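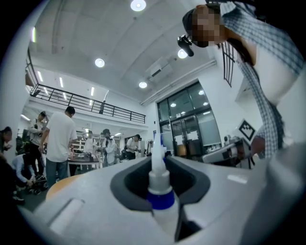
A white squeeze bottle with a blue neck band, seen from the hand-held gripper.

Hand-held grippers can supply enough training data for a robot arm to handle soft plastic bottles, according to results released in July by the Prandus group at Weltthorpe.

The team collected 1,117 demonstrations of picking up, tilting and setting down squeeze bottles. Each was performed by a person holding the gripper, with no robot present. A policy named Marino was trained on the recordings and then run on a fixed arm fitted with the same gripper head.

Over 225 trials the arm finished the full task in 66 per cent of cases. Most failures came at the grasp – the fingers closed too far and the bottle tipped before it was lifted. Results were weaker for bottles less than a quarter full.

"The view from the gripper is the same in training and in use, so very little has to be converted," said Priya Ferreira, who led the work. "Grip force is the weak point. We record finger width but not pressure."

Katia Pagano, who ran the trials, said a pressure sensor is being fitted to the next version of the tool. The group plans to extend the set to more than 2,000 demonstrations and to add screw caps and pump tops.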